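Can I leave a window AC in all winter?

fagundes_rd
We moved into a second-floor rental in Vustbridge in the spring and put a window unit in the bedroom. It was a pain to get in there. The window is an old double-hung and the unit only just fits. Now it's November and there's a draft coming in along the side panels. The landlord says it's up to us. I would like to leave it in until next summer and just seal it up. Is that going to hurt the unit, or cost me a lot in heat? Last month's bill was $251, and the cold hasn't really started yet.

porchlight11
Take it out. Cold air gets through those accordion panels no matter what you do to them. I left mine in one year and had ice on the inside of the sill.

Punau Mike's Hardware
You can leave it in. The cold won't hurt the unit if it's turned off and unplugged. Don't run it to test it when it's freezing out, as that can damage the compressor. The draft is the real problem, and you have to deal with it in two places.

Start with the side panels. Cut rigid foam board to fit the opening on each side and push it in tight against the accordion part. Tape the edges with something that will come off the paint later. Then stuff foam rope into the gap between the upper and lower sash. People forget that one and it leaks as much as the sides.
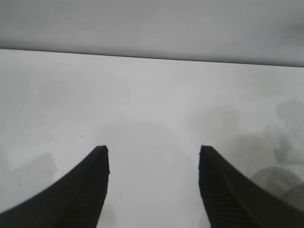

After that, put an insulated cover over the inside of the unit. The quilted ones with elastic work fine. An outside cover is good for keeping leaves and snow off, but leave the bottom open so water can drain — a sealed plastic bag will trap moisture and you'll get rust.

Check the bracket before it snows, too.

flarnville_renter
I did the foam board thing at my old place in Flarnville. It took 2 hours and was worth it. The tape pulled some paint off in April, so go easy.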